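Low-Volume Unpaved Roads
Handout 5: Surface Water, Crown and Wearing Course

Read this before the field exercise. It covers the material between the subgrade handout and the one on culverts, and it assumes you can already classify a soil by grain size and plasticity. Bring the Prandero worksheets to class with the first page filled in.

1. Scope

A low-volume road, for this course, is any road carrying fewer than 30 vehicles a day over most of the year. Farm tracks, timber spurs and utility access roads nearly all fall in this class. They are rarely designed in the formal sense. Many began as a line of travel and were improved in short lengths as money allowed.

The methods for paved roads carry over poorly. Pavement design is mainly concerned with axle loads and fatigue. On an unpaved road the controlling factor is water, and most of the maintenance budget goes to problems that began as drainage problems. Traffic matters too, but its main effect is to change the shape of the surface so that water no longer leaves it.

2. How a two-rut track forms

Wheels follow wheels. On a narrow road with no marked lane, drivers place their tires where earlier tires went, and the load is applied over two strips. The soil in the strips is compacted and sheared. Plants there are crushed and their roots damaged, while the middle is touched only by the occasional low axle or trailer hitch, so vegetation may hold on between the strips.

Three processes then run together:

Compaction lowers the strips and reduces infiltration. Rain that would have soaked in now stays on the surface.

Fines are lost. In dry weather they leave as dust. In wet weather they are pumped up and washed along the rut. The coarser stone is left behind without binder and is easily thrown aside.

The center becomes relatively higher. Part of this is real growth, from trapped dust and plant litter, and part is only the lowering of the ruts. Either way it acts as a low dam along the middle of the road.
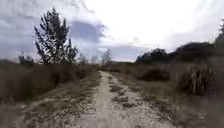 Figure 1. Two-rut track in pale, stony soil with a vegetated center strip.

The two ruts of one track often differ. Cross slope, side shading, buried stone and the habits of drivers can each put more wear on one side. Record each rut separately. An average of the two has little value for planning repairs, and it can hide a rut deep enough to carry a concentrated flow.

3. Cross section

There are three standard shapes.

Crowned. The high point is at the centerline and water sheds to both sides. This shape needs a ditch or a free-draining verge on each side. It suits flat ground and is the default for the Taden section of the exercise.

Outsloped. The whole surface tilts toward the downhill side. No ditch is needed, and the water leaves as a thin sheet. Do not use this shape on clay surfaces where vehicles may slide when the road is wet.

Insloped. The surface tilts toward the cut bank, and an inside ditch carries the water to a cross drain. It costs the most to maintain and fails badly when the ditch is blocked.

For a gravel surface, use a cross slope of 4 to 6 percent. Less than this and small irregularities hold water. More than this and loose stone migrates to the edge, and drivers move to the center, which concentrates wear on the crown. The cross slope is measured with a straightedge and level on a dry, swept surface. Take the reading from the crown to the shoulder and ignore the outermost strip where the grader leaves a loose windrow.

A common fault is the secondary ditch. This is a berm of graded material left along the shoulder, with a channel on its road side. Water shed by the crown reaches the berm, turns, and runs down the road edge. The side ditch stays dry while the shoulder erodes. The cure is to cut the berm at intervals or pull it back into the road on the next grading pass.

4. Longitudinal drainage

Once ruts exist, the crown stops working. Water enters the rut, cannot cross the shoulder, and travels along the road until it finds a way out. Its erosive power depends on depth and gradient, so a shallow rut on a long steady grade can do more damage than a deep one on a short grade.

Flat ground is often treated as safe. It is safe from gullying, but water stands in the low points, the subgrade softens, and the next vehicle deepens the hole. Drivers then steer around it and the road widens. On level ground, the remedy is height: raise the surface above the land beside it and give the water a turnout, even a short one.

Turnouts on the Kpodo alignment are shown at fixed spacing on the plan sheet. Treat that spacing as a first draft. Each turnout should be moved to the nearest point where the ground beside the road is lower than the rut bed - a turnout that discharges uphill is a pond.

5. Wearing course

A good surface gravel has three parts: stone for strength, sand to fill the gaps, and a small amount of clay to bind them. Base course gravel has too few fines and will not hold together under traffic. It is often used on road surfaces anyway, as it is the material the pit has in stock.

Signs of too little binder are loose float, washboarding and heavy dust loss. Signs of too much are slickness in rain, soft spots and tire marks that harden on drying. A quick field check is to wet a handful of the material that passes the smallest sieve, roll it, and note whether it forms a thread. The check does not replace the plasticity test and should be reported as a field estimate.
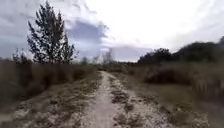
Figure 2. Compacted sandy left track and a rougher right track with loose gravel.

Loose stone on the surface is not evidence of thickness. Dig a small hole in the wheel path and measure from the top of the compacted layer to the first clear change in color or texture. Repeat this in the center and near the shoulder. Replace the material in the order it came out and tamp it.

6. Grading practice

Grade when the surface is moist. Dry material will not recompact and is lost as dust. Saturated material clogs the blade and leaves a surface that ruts again at once.

Cut to the bottom of the defect. Filling a pothole or a rut with loose gravel leaves the hard edge in place below, and the hole returns in the same position. If the center strip is vegetated, the sod must be cut out and removed before shaping. Sod mixed into the wearing course rots and leaves voids.

Restore the crown on the final pass, and compact it. Where no roller is available, loaded trucks may be driven over the full width, with the drivers told to shift their line on each pass.

7. Worked example

A level track on the Jodance tract is 800 m long. Inspection finds ruts for the full length and a sod strip in the center. The design calls for a crowned section 5 m wide with a compacted wearing course 100 mm thick.

Compacted volume: 800 x 5 x 0.10 = 400 cubic meters.

Gravel placed loose loses volume when rolled. With a shrinkage allowance of 25 percent of the compacted volume, the quantity to order is 400 x 1.25 = 500 cubic meters loose.

The crown adds no gravel in this case if it is built into the subgrade first. If the subgrade is left flat and the crown is formed in gravel alone, the quantity rises sharply. At a cross slope of 4 percent over a half width of 2.5 m, the extra height at the centerline is 0.10 m. The added section is a triangle of area 0.5 x 5 x 0.10 = 0.25 square meters, and over 800 m this comes to 200 cubic meters compacted. Shape the subgrade.

8. Problems

8.1 Repeat the example for a cross slope of 6 percent with a flat subgrade. State the total loose quantity.

8.2 A rut 47 mm deep lies in a wearing course 100 mm thick. Find the thickness remaining below the rut, assuming no deformation of the subgrade. Explain why that assumption is weak on a clay subgrade.

8.3 Sketch a secondary ditch and mark the path of the water with arrows. Show two places where you would cut the berm on a gentle grade.

8.4 For the Kpodo plan sheet, list the turnouts you would move, with the reason for each. Half a page is enough.

Answers to 8.1 and 8.2 go on the Prandero worksheet, second page. Sketches may be in pencil. Handout 6 covers culvert sizing and will be issued in July.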